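How does an idea turn into a law?

I used to think the Prime Minister just shouted a rule out of a window and everybody had to follow it. Nope! It takes ages, and loads of people get to argue about it first (which I rather like).

Every new law starts off as a Bill. A Bill is a law that hasn't been agreed yet, a bit like your homework before the teacher has marked it. Most Bills come from the government, but an ordinary MP can bring one in too.

First somebody reads out the Bill's name in Parliament, and that's the First Reading. Easy! At the Second Reading the MPs have a proper debate about whether it's a good idea, and then they vote. If it gets through, a smaller group goes over it line by line, and I do mean every line. They can swap words, cross bits out or add new bits. My friend Pierina sat and watched this once and said they spent almost 80 minutes on a single sentence.

After that there's more talking, and a Third Reading, and then off it goes to the House of Lords, where they do nearly the same thing all over again. The two Houses have to agree on the wording, so the Bill can bounce back and forth between them. People call this "ping pong", and yes, that's what grown-ups in Parliament call it too!

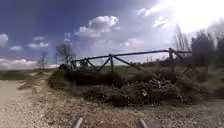 Tullio Grasso wrote in to ask whether the King could just say no at the end. Well, he does have to give his approval, called Royal Assent, but the last time a king or queen refused was more than 300 years ago. Once it's given, the Bill becomes an Act, and it's a law.

You can't vote for MPs until you're 18, but you can write to yours at any age. I wrote my first letter in December, in purple pen, and I got a reply.

Related
What does an MP do all day?
Who sits in the House of Lords?
Why do we vote in secret?

21 shares | 19 comments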